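Alholm office, monthly safety walk
Jan 18, 2022

1. Exits. Clear at both ends, and the stairwell door closes by itself now. Lovely!

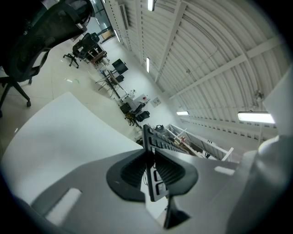

Extinguisher tags were all signed in December, so full marks there.

2. Cords. Two power strips chained together near the printer. Please split them.
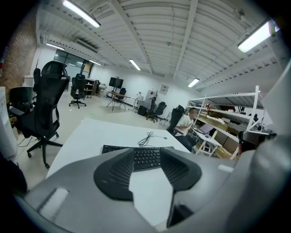

3. Walkways. Keep 30 inches clear, please. So much better than last time (well done, Girkirari team!).

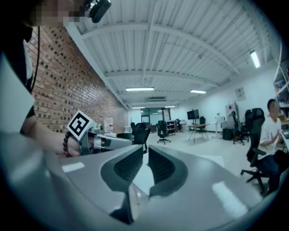
Boxes by the Chukwu room still need a shelf.

4. First aid kit. Restocked, 18 bandages in it.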